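Do personalised gifts sell themselves?
Student project report, Ro-un Chae, 19/05/2018

The Nemdale stall offers cushions with a name stitched on. The owner told me buyers always come back. I asked 300 shoppers, and 11 had ordered twice – hardly "always".

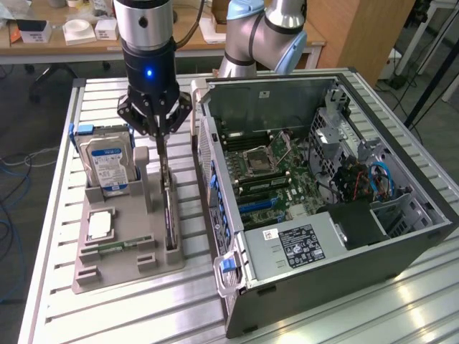
Results

Cistgate charges 15 pounds a cushion and Banura charges 2 pounds more. I found no difference in the stitching. My sample came from one market, so I would not lean on it much.

Recent projects
Kombo candle prices
Gift wrap at Nemdale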